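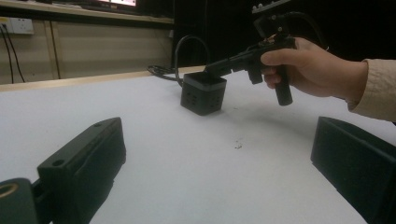
My sister-in-law's view is that a desk only stays clear if every single cable on it has a home, and that coiling one up and shoving it to the back doesn't count. She told me so twice on the phone last night. Fine. She's right.

So, desk day. Sep 26, 2018, writing this down so I can be smug about it in December when it's all a mess again.

White tabletop: wiped once, needs it again. Little dark specks near the middle, no idea, crumbs of something. White shows everything. I wanted the Ceder one in gray but it was 1298 and this was 449, so. White.

Cables next. The black bundle at the back is staying coiled for now, I just need a tie that isn't a bread bag clip. Ordered a pack of the Padorine ones, 4 to a pack, which seemed stingy until I saw how wide they are. The thin one behind the little black cube is the real pain. It stands up in a big loop and won't lie flat whatever I do. Tried tape. Tried a book on it overnight. Might try one of those stick-on clips along the back edge, by the wood strip, if the sticky stuff doesn't wreck the finish. Anyone know?

The cube stays where it is, more or less in the middle. I keep wanting to push it into a corner but then the cable has to streach and we're back to the loop problem.

Still to do: drawer (dont ask), the box from Fustport I haven't opened since we moved, 2 lamps that need bulbs. One of them might just go.

Ok, have to run, dinner's on. Clip advice in the comments please, before I buy the wrong ones agian.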